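Zitus Campus Lectures: transcript collection

README, version 5
Last updated March 27, 2024
Maintained by Waldemar Brzozowska

What this is

Zitus holds the transcripts of public lectures and panel talks given at the Amunska humanities school. The talks deal with regional literature, translation, local history and theater. Each one was open to the public, and the speakers agreed to have their words published in text form.

The collection is split into two folders. The first, "talks", has one file per lecture. The second, "panels", has one file per discussion, with each turn marked by the speaker's initials. File names start with the series name, then the session number.

Where the text comes from

Seven lecture series are included. Five were typed up from audio by staff at Plirkum, the school's language office. The other two came from printed booklets that were scanned and corrected by hand. Scanned files carry the word "booklet" in the header.

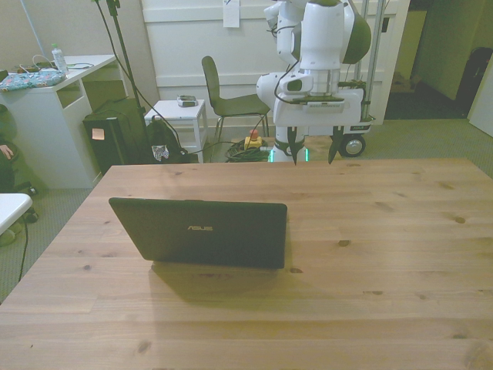

Booklet files keep the original line breaks and page numbers. Audio files don't, but they do mark long pauses and applause in square brackets. Questions from the audience are kept - names of people asking them are removed.

Known problems

Polish names are spelled in full wherever we could check them. In the Stępień series, some older files still drop the accent marks. Search for both spellings until this is fixed.

Session 8 of the same series has a gap near the end where the recording stopped. The missing part is marked in the file. Poems read aloud during talks are left out unless the author gave permission, and a short note shows where each one was read.

Use

The transcripts may be used for teaching and research. Please name the speaker, the series and the version number when quoting. For commercial use, write to the language office first.

Changes

Version 5 adds the November panels and corrects the speaker initials in two files. Version 4 was withdrawn.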